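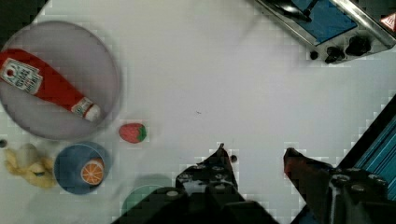
Play and Early Learning, Unit 3
Handout: The play kitchen and what we claim for it
Course leader: Mareike Stüber

Read before the seminar. Bring one catalog page or web listing for a play kitchen, printed.

1. The claims

Pick up any supplier's catalog and the play kitchen teaches sorting, sharing, healthy eating, early math, language and "life skills." The Plirmont catalog has all of these on one page, next to a set priced by the piece. I have been reading these lists for years and I still want to know who checked.

Some of it is reasonable. Children do talk while they play at cooking, and talk is worth having. But they also talk while digging a hole. When a claim would be just as true of a hole, the kitchen hasn't earned it.

2. Toy fruit and healthy eating

A toy strawberry, a toy banana and an orange slice are the usual stock. The argument goes that children who handle pretend fruit will be more willing to eat the real kind. Ask what the toy shares with the fruit. Color, more or less. Shape, more or less. It has no smell, no juice, no soft spot and no taste, and taste is normally where the trouble starts with a three-year-old.

Look also at scale. A strawberry beside a ketchup bottle gives a child something to compare. Whether any child makes the comparison unprompted is another matter. Write down what you see them do, and leave the learning goal off the sheet until afterward.

3. Plates and color matching

Blue plate, teal-green plate, gray tray. Students often write "color sorting" in their plans as soon as the plates don't match. An orange slice on a blue plate is a snack. It becomes sorting when the child has a rule, and you need some evidence of the rule: a correction, a complaint, a piece moved from one plate to another for a reason the child can give or show.

Uthai Somboon's observation sheets from the Sarngate nursery are in the course folder. Compare his first and second sheets. The first says "explored categories." The second says "put banana on plate, took it off, left." I know which one I would trust.

4. Stove and knobs

Toy stoves nearly always come with knobs, and knobs get turned. Fine motor practice, says the listing. Possibly. Trevor MacLeod's objection from last year's group is a good one: if the knob does nothing, how long does the turning go on? Time it yourself. Do not round up.

5. Labels

Printed labels on play food are sold as "environmental print." A child who says "ketchup" on being handed a red bottle may be reading the bottle, and probably is. That doesn't mean the letters were read. Cover the label and ask again.

Task

Choose one claim from your catalog page. Say what a child would have to do for you to believe it, and what would make you drop it. Keep under 2000 characters. Audrey-Anne McIntyre will collect these at the start of the seminar. Late work goes to me.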